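Parnside Garment Handling Collection: Frequently Asked Questions

Updated December 19, 2025

What is being collected?
Parnside records examples of a person guiding a robot through short tasks with everyday clothing. Each recording is called an episode. The collection holds 2980 episodes, of which 1054 involve trousers or jeans.

Who may guide the robot?
Any operator who has completed the Fullau induction. Operators from Tekedby must also book a station before they travel.

How long is a session?
A session is two hours, with a break after the first. Most operators complete five or six usable episodes before the break.

Are failed attempts kept?
Yes. A dropped garment or a missed grasp is labelled as such and stored with the rest. Please do not delete an episode at the station – mark it and carry on.

May I tidy the garment before starting?
No. Garments are to be left as they fall in the bin. Neatly folded starts were over-represented in the October batch, and the Kuroda reviewers have asked for more variety.

Does the background matter?
The tabletop and the objects on it are changed between sessions. Once recording has begun, nothing on the table should be moved until the session is closed.

What does the wrist camera need to see?
Both fingertips and the part of the garment to be grasped. With denim, approach from above and keep the fingers open until they are over a fold.
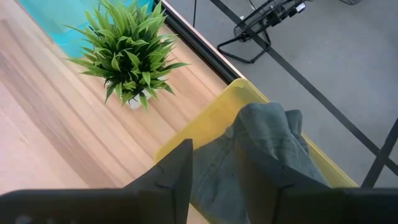 Thick seams and metal buttons are harder to grip than plain cloth, and operators should choose a raised layer of fabric where one is available. If the first grasp slips, open the fingers fully and try again within the same episode.

How do I withdraw an episode?
Send the episode number to the Parnside data desk before the end of the month in which it was recorded.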